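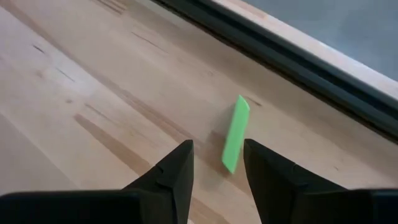
Yatsenko asks whether failed grasps should be deleted before upload, and wrote to us that the old guide gave two different answers. They should be kept and marked as failed. The steps have been reworded to make this plain.

4.3 Recording a grasp set

A full set for the Clallden trainer is 300 episodes with one object. Record it in batches of 10, so that a bad batch can be thrown away without losing the rest.

1. Clear the work surface of everything except the object you are recording.
2. Open Flevorance and choose New set. Type the object name exactly as it stands in your object list.
3. Check the wrist view. Both fingertips must show, with the object between them at the start of the approach.
4. Open the gripper fully and press Record.
5. Guide the arm down at a steady pace. Close the fingers, lift, and hold still for 2 seconds.
6. Press Stop, then mark the episode Held, Slipped or Missed.
7. Put the object back at a new angle. Leaning and flat positions both count, and a set needs plenty of each.
8. After the last episode of the batch, press Save batch.

Note: Slight blur in the wrist view is fine while the arm is moving. If the view is still soft when the arm has stopped, clean the lens and start the batch again.

Note: Do not change the room lighting part-way through a batch. Between batches you may change it — the trainer does better with some variety.

Caution: Keep hands out of the space between the fingers while the Record light is on. Press Stop before you move the object.

Caution: Do not press the fingertips into the table. If they touch it, raise the arm and run the height check in section 2 before you go on.

Sets recorded before the April update must be opened once in Flevorance and saved again, or the Wustuvside store will refuse them.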